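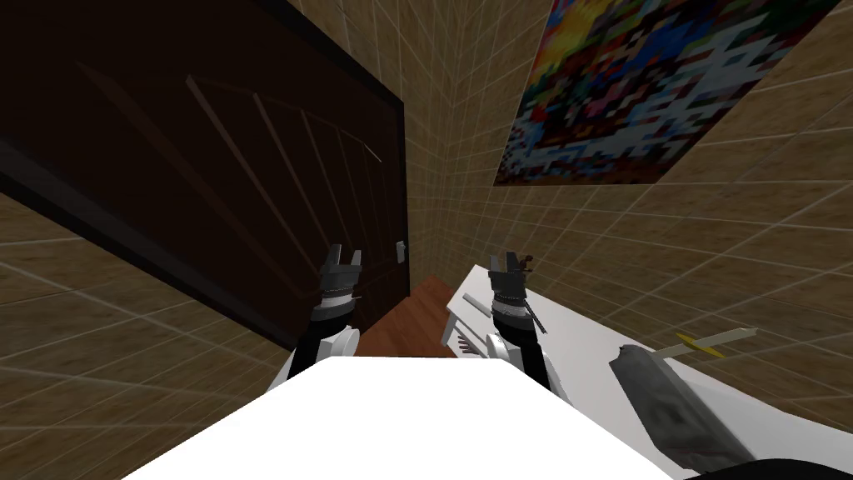 Ok quick one, it's gone midnight and I want this down before I forget what I changed.

Short version: the planner works again. Longer version, I lost most of May to a bug that was in the tile texture. Well, not IN the texture. In what my pose estimator does with a texture like that.

Background for anyone new. Two-arm setup, all in sim, procedurally dressed rooms. Every reset the room generator picks wall material, floor, furniture, where the junk goes. Control stack is mine (called it Janow, don't ask), the scene generator is a thing called Pleditz that Omar Haddadin wrote and mostly still maintains. Perception runs off the overview camera plus one camera per wrist. Planner takes poses from perception, spits out joint trajectories, controller follows them at 50 Hz. Nothing fancy.

So. Symptoms. Arms would go to a good pregrasp, sit there, then creep sideways. Not fast. A slow slide off target, and then the grasp check fails and the whole thing resets. Some rooms fine, some rooms every single time. Plain painted walls, never. Tiled walls, constantly.

I blamed the controller first, obviously. Gains, then the filter on the joint velocities, then the gains again. Spent a whole evening convinced it was the left arm's gravity term. It wasn't. Replayed 1830 logged steps with the perception poses swapped for ground truth from the simulator and the drift was just gone. Should have done that on day one. I have written that sentence on this blog before.

So perception. Specifically the wrist tracker, which matches features between consecutive images to tidy up the object pose. And a tile grid is the worst thing you can feed it, every corner looks like every other corner. Match one tile over and you get a perfectly happy, perfectly confident, wrong answer. Residuals tiny. Covariance tiny. Planner beleives it, moves over to suit, next match is off by another tile, and off we go.

Wide lens makes it worse. The grid bends all over the place, tiles near the middle come out small, so a one-tile slip in there is only a few pixels and my outlier gate waved it through.

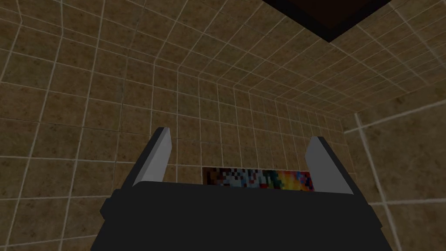

Source: wrist camera render, Janow debug viewer / scene by Omar Haddadin

Look how much of that is grout lines. The target is the blocky colored thing between the fingers and it gets, what, a strip? Everything else is votes for the wrong answer.

What I changed, in the order I tried it:

Mask first. Only take features inside the predicted object region, plus a small margin. Helped a lot. Broke when the object was mostly hidden behind the gripper housing, which from the wrist view is often.

Then a ratio test that throws out any feature with a near twin elsewhere in the same image. Kills nearly all the tile corners. Also killed some good ones on the object because that texture is blocky too, so I loosened it inside the mask and kept it strict outside.

Then forward kinematics as a prior. This is the one I should of had from the start. The arm knows how far the wrist moved! If the matcher says the wrist moved a tile's width and the encoders say it didn't, the encoders win. 2 lines of actual logic, an embarrasing amount of plumbing to get timestamps to agree.

Last bit, the planner now asks perception how sure it is across all 3 cameras and not only the one with the smallest residual. Precious Abella told me to do this in the winter and I said I'd get to it. Hi Precious. You were right.

Results, such as they are: re-ran the 4 rooms that always failed. No drift in any of them. Grasp still misses in one but that's a plain old bad approach angle, the planner picks a path that hugs the furniture and runs out of wrist. Different bug, different post.

Not done: lens model is still the one I fitted ages ago and it's poor near the corners. Imad Nimri has a better calibration script, need to bug him for it. Also the debug viewer leaks memory if you leave it open overnight, so don't. And the config format changed, if you pulled the old branch your mask margin is now in the tracker section, sorry.

Barry Rowbotham asked in the comments last time if the replay tool will be public. Yes, when I've taken the hardcoded paths out. There are a lot of hardcoded paths.

Bed. Will push the branch in the morning once the tests have run.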